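Vivbridge open day — anyone else go?

tinplate_ned
Went in February and loved it! The simulator room was best — they had the hand doing fruit onto a plate up on the big screen.
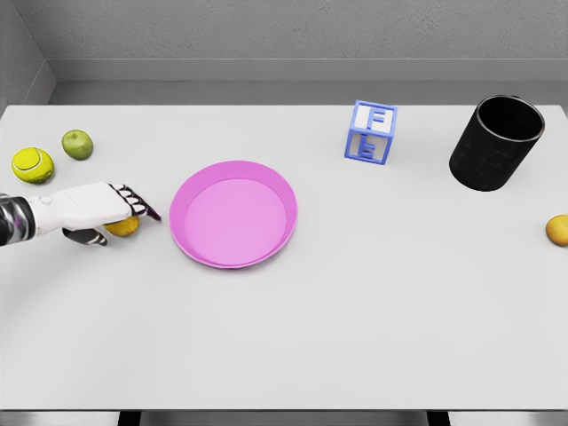 Simulator demo: fruit in hand, pink plate next

mossop701
Preferred the real arms. A simulator is just a video game.

tinplate_ned
Disagree! They'd run 3,727 tries in it.

kettlewick
With Ned on this one. Is Grosville doing one too?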